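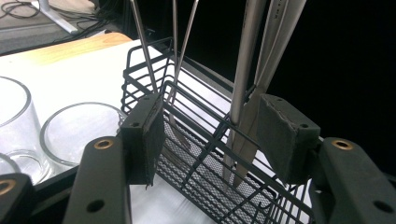 A black wire utensil basket.

Sceptics wanted: kitchen claims panel, Wuleck

Every organiser sold in this country seems to promise a calmer home. We doubt it, and we'd like 300 households to help us check. If you already believe a drawer insert changed your life, this probably isn't your study.

You'll keep a plain diary of your cooking and washing up for 3 weeks, then answer a phone survey of dull questions. No products are supplied and no maker is paying us. Entries can be up to 2,000 words a week — most people will write far less, and that's fine.

You must be over 18 and do at least half the cooking at home. Renters and share houses are welcome. Payment is $300, made after the final diary comes in.

Applications close June 15, 2024. Write to Nabil Tannous at the Wuleck office and tell us one household claim you don't believe.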